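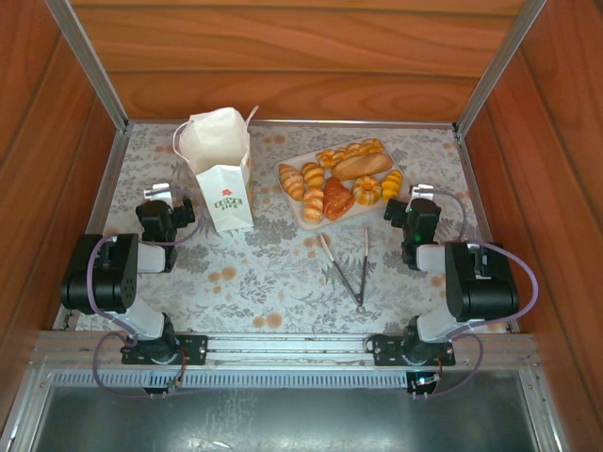 Comparing two gripper finger sets on a bread-packing task

This page explains how we compare gripper fingers on a two-arm table. The task is moving bread and pastries from a tray into a paper carrier bag, either directly with the fingers or with a pair of serving tongs. You will need two matching arms on a shared front rail, a camera that stays put, and an afternoon.

We use the task because it mixes shapes. A long smooth roll, a ridged croissant and a ring all ask something different of a finger, and a paper bag moves if you touch it.

What we compared

Set A is the plain white finger from Sevari. Set B is the Zander finger, with the same mounting holes and a softer pad. Both ran on the same Rurneck controller with the same arm settings. If you change the controller as well, you will not know which change made the difference.

Step 1. Lay out the table

Put a cloth down and pull it flat. Stand the bag at the back left with its mouth open and the handles up. Put the tray to the right of the bag, near the back, and the tongs in front of the tray with the tips pointing towards it. Mark the tray corners and the bag base on the cloth with small bits of tape, and go back to those marks before every run.

Step 2. Check the cables

Move each arm by hand through its full reach with the power off. The cable should follow the joints without pulling tight at the gripper. Leave more slack than looks tidy. Most of our early stops were a cable catching on the big joint.

Step 3. Set the closing force

Start at 400 on the controller's force scale and close the finger on one pastry. If it slips, go up in small steps. We stopped at 600, where the croissants began to flake. Write the number down for each finger set — they will differ.

Step 4. Run direct picks

Take each item in turn, lift it, hold it over the bag and let go. Score a pick as good only if the item lands in the bag and the bag stays standing. Do not count a second try.

Step 5. Run tong picks

One arm takes the tongs by the grip end, squeezes, and carries the item across. Keep the other arm parked until the tongs are clear of the tray. This step is much slower and needs fresh notes, so do it as a separate session.

Results

Direct picks: Set A 87 per cent, Set B 95 per cent. Nearly all of the gap came from the smooth roll, which turned in the harder fingers. On ridged items we saw no difference worth reporting. With the tongs, Set A was easier to use, as the soft pad let the handles twist.

Notes

Vidar Haugen repeated the direct picks in June with a Wikström wrist camera added and got the same order.

Replace the bread when the crust starts to shed. Crumbs under the tray will tilt it and spoil the positions.

Last updated 15th September.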